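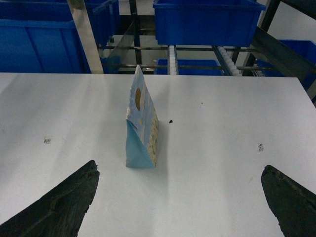

January, 9:15 a.m. Started on the Mukenden ledger copies. Two boxes came over from the county clerk's office, both scans and paper, and the paper set is the better of the two. Jouko wants the paving contracts matched to the council minutes before we look at anything else, so I am leaving the zoning files closed for now. Cleared the white table and wiped it down. The only thing standing on it is the pale blue paper packet that comes to a point at the top, and it can stay there, I have enough room to lay out a year of invoices in front of it. 

Method, same as the Handari job. Each invoice gets a number in pencil on the back, then vendor, date, amount, who signed, and the council vote if there is one. No vote found = leave the cell blank, do not write "none." Eetu wrote "none" on the last job and we had to go back and check every one of them when the defense asked what it meant.

10:40. First 70 invoices entered. Most are dull. Gravel, striping paint, a culvert repair on the north road. Pindier Paving turns up a lot, always just under the bid limit. The limit for this town was 2000 dollars in the years we have, checked against the ordinance book. Eight of the Pindier invoices are for 1,950 or more and none of the eight goes over.

That proves very little. Small towns split jobs for all kinds of reasons and the road boss may have been in a hurry. Noting it and moving on.

11:30. Signatures. Two different hands sign as deputy mayor. One is clearly Valcárcel, with the accent put in every time. The other has no accent and the V is made in one stroke. Could be a secretary signing for him, which their rules allowed if she added her initials. No initials on any of the ones I have looked at so far. Set these aside in the green folder. Impi should see the originals before anyone says the word forged out loud, and please nobody staple them.

Scanner jammed twice before lunch. Cleaned the rollers. Pages from the second box are thinner and go through crooked, so feed them by hand at 250 dpi and check the bottom line of each one. The totals are at the bottom and that is the part that gets lost.

1:20 p.m. Call with Kagiso Mthembu. The prosecutor's office has bank records for Pindier but only from the second year on. He will ask for the first year. He also said the two council members who took the plea have not talked about paving at all, only about the parking lot sale. So we may be working on something the case never uses. Fine, it was in the request and we finish it.

He asked for a plain table, no colors – the last one came out unreadable when they printed it for the judge.

3:00. Minutes for March and April are missing from the binder. The page numbers run straight through, so either they were never bound or somebody renumbered. The index does list both meetings. Asked Ville to try the library, they kept their own set for a while.

4:10. Ville found April. Votes on two Pindier jobs, both passed without debate. Entered. March still open.

To do
Ask Impi about the green folder
March minutes – try the newspaper's legal notices
Recheck invoice 41, date looks like it was typed over
More pencils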